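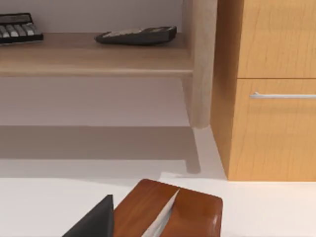
4. The Open Day in Room 408

4.1 Why I went to somebody else's demo

Most of what I know about the Nunus controller I learned from its logs, and logs are a terrible place to learn how a thing feels to use. So when the Hondisine group announced that their June open day would include a hands-on station running Nunus inside the Sota simulator, I asked if I could come along, sit in a corner, and take notes. They said yes, and then they gave me a visitor badge and a stool, and I stayed until they turned off the projector. This section is what I brought home. It's less tidy than Section 3 (no tables, sorry), but it changed how I read the results in Section 5, so I wanted it in the main text and kept out of the appendix.

The open day took place in the Krajčí building, up on the fourth floor, at the end of a hallway where the elevator doors open straight onto the registration desk. Room 408 had been cleared of everything except two tables, the screens, and a lot of folding chairs. I'd expected students. We did get students, but also parents, a good number of grandparents, and a group of kitchen fitters who'd seen the poster downstairs and had very strong opinions about drawers.

4.2 What was on the screen

Sota renders household rooms. The one used at the station was a furniture scene, and Figure 2, which opens this section, gives a close view into it. There's a shelf unit against a plain wall, a honey-colored wooden cabinet beside it with a slim silver bar handle on the lower drawer front, and a couple of dark objects resting on the shelf board. The one on the left looks to me like a calculator or a small keypad. The long, low one could be a telephone handset or a remote control, and visitors argued about it all afternoon. A reddish-brown wooden object fills the near foreground, with what I take to be part of the gripper next to it.

I want to dwell on that argument about the handset, silly as it sounds. Nunus accepts a typed request and picks an object to act on. Before the visit I had assumed that people would call things by the names in our asset list. They don't! People typed "the clicker," "the phone," "the TV thing," "the black one," and, my favorite, "the one my dad would lose." Seen at a shallow angle, the markings on top of that object can't be read at all, so I can hardly blame anyone. Our test prompts in Section 3 use one fixed name per object, and after ten minutes on my stool I was already embarrassed by them.

4.3 How the station worked

A visitor sat down, got a very short introduction from whoever was hosting, and typed a request. Nunus then attempted it in the simulator while everybody watched. If the attempt stalled, the host could press reset and the visitor could have another try. Each person was supposed to get two tries, a rule that held up fine until the kids arrived.

The schedule went in blocks. The first one began at 10 in the morning and each ran for 55 minutes, with a break in between so the hosts could drink something and restart the machine. I sat through every block. By the end of the day the station had logged 307 attempts, and I'd scribbled a note next to a good share of them, mostly in handwriting I had to guess at later.

I should be clear about what those attempts are and what they aren't. They were not collected under controlled conditions. Hosts gave hints, visitors leaned over and whispered to each other, and a second attempt was nearly always shaped by whatever had gone wrong in the first. I don't use them to compute a success rate anywhere in this paper, and I'd be grumpy if someone else did. I use them as a source of questions. Where I quote a visitor's wording, it comes from the typed request in the log, with spelling fixed.

4.4 Things I noticed

The drawers were the crowd favorite. I had thought people would go for the objects on the shelf, since picking something up is what you picture when you picture a robot. But an open day is a show, and a drawer sliding open is good theater. It moves slowly, everyone in the back row can follow it, and there's a little suspense about whether the gripper will catch the handle. The kitchen fitters wanted to know how much the handle would give, whether the simulated drawer had a soft-close mechanism, and why the gripper came in at such a low angle. I had no good answer to that last one. I wrote it down, and it's the reason the approach-angle analysis in Section 5 exists.

People also read intent into every pause. Nunus stops briefly while it replans, and on a screen with no progress bar the pause looks like thought, or doubt, or sulking, depending on who's watching. One visitor typed "take your time" during a pause. Another apologized to it. I laughed, and then I noticed that visitors who were chatty with the system tended to write longer second requests, often with extra detail about where things were ("the thing on the shelf, close to the post"). Those longer requests were much more useful to the planner than the clipped ones. I can't separate cause from personality there, obviously, but we've added a "replanning" label to the interface so that at least the pause explains itself.

Then there's the matter of left and right. Requests like "the one on the left" are clear enough when both objects on the shelf are in view. After the viewpoint changes, though, a visitor may still be talking about the layout they saw a moment ago, while Nunus resolves the words against what it sees now. I watched this mismatch happen again and again, and it took me an embarrassingly long time to understand it, because I'd been making the same mistake myself in my notes. I have a whole page where "left" means my left, the screen's left, and somebody's left elbow.

Last, the shadows. I never thought about shadows before this visit. Sota draws a broad gray-brown one on the pale surface under the shelf unit, and several people asked if the robot knew it was only a shadow. It's a fair question! The planner works from the segmented view and mostly ignores them, but "mostly" was the best word I could offer, and the looks I got told me it wasn't much of an answer. The lighting tests we ran later are described in Section 5.3.

4.5 What the hosts told me afterward

Once the last block was over we pushed the folding chairs into a rough circle and talked for a while. The hosts had run this kind of station before with a different task, and they felt the furniture scene was easier to explain but harder to keep moving. Visitors wanted to open the drawer, then put something in it, then close it again, and the demo build only supported single requests. One host said she'd spent most of the day saying "one thing at a time, please" and would happily never say it again.

They also pointed out something I'd missed from my corner. When the screen was angled toward the seated visitor, the people standing behind lost interest quickly. When it was turned toward the room, the seated visitor got nervous and typed less. Their fix for the afternoon was a second screen facing the chairs, and the typed requests do get longer after lunch. It may have been the screen. It may also have been lunch.

4.6 Changes we made before the main study

I came back from Hondisine with a long list and my co-developers agreed to a shorter one. We replaced the single object name in each prompt with a set of everyday names taken from the open day log, including the vague ones. We froze the viewpoint while a request is being typed, so that left stays left until the visitor presses enter. The replanning label went in, as I mentioned. Chained requests stayed out, mainly for lack of time, and they remain the feature I'm asked about most.

The drawer task also moved from the warm-up to the scored part of the study. I'd treated it as the easy one. The fitters set me straight on that, and the next section starts with their question about the low approach to the handle.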